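Über uns

Schön, dass du hergefunden hast! Wir sind Lellico, eine kleine Werkstatt für Roboterarme, und auf dieser Seite wollte ich eigentlich nur kurz erzählen, wer wir sind. Kurz ist es dann doch nicht geworden, also hol dir ruhig erst einen Kaffee.

Angefangen habe ich allein, in einem gemieteten Raum in Usbridge, mit einem Lötkolben und einem ziemlich wackligen ersten Arm. Ich wollte ein Gerät bauen, das zwei Hände hat, auf einen normalen Tisch passt und das man selbst reparieren kann, wenn mal etwas kaputtgeht. Damals konnte ich mir entweder riesige Industrieanlagen ansehen oder Spielzeug, und dazwischen war für mein Budget einfach nichts dabei. Heute sind wir zu siebt, sitzen in Evthorpe und haben deutlich mehr Steckdosen (trotzdem nie genug).

Unser Hauptprodukt heißt Darwish. Das ist ein Bausatz mit zwei Armen, die von oben über die Arbeitsfläche greifen. Warum von oben? Weil ich bei den ersten Versionen ständig mit den Ellenbogen der Arme im Weg war – oder sie mir. Seit die Arme hängen, bleibt vorne alles frei, man kommt überall gut heran und kann Sachen hinlegen, ohne sich zu verrenken. Jeder Arm bekommt einen Greifer mit zwei Fingerhaltern und eine kleine Kamera am Handgelenk. Die Halter sind aus weißem Kunststoff, und die Druckdaten dafür liegen jeder Lieferung bei. Bricht einer, druckst du ihn über Nacht nach und schraubst ihn am nächsten Morgen wieder dran.

Am meisten Herzblut steckt bei uns im Thema Stoff. Ein Würfel ist nach dem Greifen immer noch ein Würfel, aber ein Hemd sieht jedes Mal anders aus! Mal liegt der Kragen oben, mal steckt ein Ärmel irgendwo im Knäuel, und die Knöpfe machen sowieso, was sie wollen. Ich habe mir früher nie Gedanken darüber gemacht, wie ich meine Wäsche falte, und inzwischen kann ich einen halben Abend darüber reden (meine Familie kann das bestätigen). 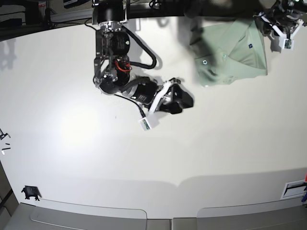
Zum Darwish gibt es deshalb ein Textilpaket mit dickeren Greifbacken, Übungsaufgaben und einer Sammlung von 821 aufgezeichneten Faltversuchen. Die gelungenen sind dabei, die misslungenen auch. Ich finde die misslungenen fast spannender, und unsere Kundschaft schreibt uns oft, dass sie gerade daraus am meisten mitnimmt. Seit April ist das Paket auch einzeln erhältlich, falls du die Arme schon hast.

Was kostet der Spaß? Das Textilpaket liegt bei 500 Euro, ein einzelner Arm als Bausatz bei 1.097 Euro. Für Schulen und Hochschulen machen wir eigene Angebote, schreib uns da einfach an. Der Aufbau dauert je nach Geduld ein bis zwei Tage. Die Anleitung habe ich selbst geschrieben und seitdem mehrfach umgeschrieben, vor allem das Kapitel über die Kabelführung. Lass am oberen Gelenk bitte wirklich genug Schlaufe! Wer dort zu knapp verlegt, baut alles noch einmal auseinander, und ich weiß sehr genau, wovon ich spreche.

Ein paar Dinge können wir nicht, und das sage ich lieber gleich. Der Darwish ist keine Haushaltshilfe, die du auspackst und die dir dann den Wäschekorb leer räumt. Er ist für Leute gedacht, die selbst programmieren, ausprobieren und auch mal fluchen wollen. Schwere Sachen hebt er nicht, nasse Wäsche also auch nicht. Und schnell ist er bisher nur, wenn man das Video vorspult – daran arbeiten wir.

Wenn du uns besuchen möchtest, sehr gern! Am 22. Juni machen wir in Evthorpe die Werkstatt auf, dann kannst du dich selbst ans Steuer setzen und ein Kleidungsstück deiner Wahl mitbringen. Spannbettlaken sind ausdrücklich erlaubt, nur versprechen kann ich da nichts. Für eine Vorführung zu einem anderen Termin reicht eine kurze Nachricht über das Kontaktformular. Ich lese alles selbst und antworte meistens abends, wenn die Arme ausgeschaltet sind und es in der Werkstatt ruhig wird.

Bis bald in Evthorpe!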